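Stekari / Wenness joint working group on teleoperated demonstrations
Minutes, October 31, 2024

1. Previous minutes
Accepted with one correction: the episode limit is 4000 steps, as set in the Groston configuration.

2. Demonstration count
Wenness reported 61 demonstrations recorded for the tripod task in the attic bedroom, against a target of 70. Of these, 23 were rejected on replay, mostly for contact between a gripper and a leg during the approach. Rejected episodes will be kept in a separate folder and labelled by cause.

3. Operator control
Operators asked for a lower translation gain near the object. Stekari will add a second gain setting, switched from the left hand controller. Rotation gain stays as it is. The request for force feedback was deferred.

4. Camera views
The group discussed whether the room view alone is enough for remote operation. Depth is hard to judge where one leg passes in front of another. A close view helps at the crossbar joints but gives little sense of the whole tripod. Both views will be recorded in every episode.

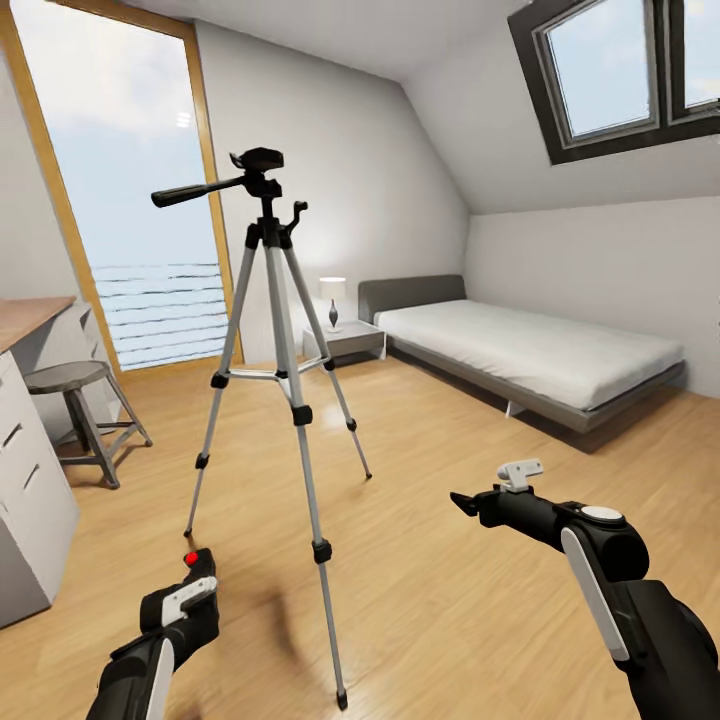
Tripod task, simulated bedroom.

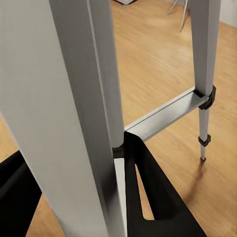
Episodes lacking either stream are not to be counted towards the target.

5. Actions
Stekari: second gain setting, ready for test in November.
Wenness: remaining demonstrations; labels for rejected episodes.
Echeverri: check replay timing against the operator log.

6. Any other business
None. Next meeting in November, date to be circulated.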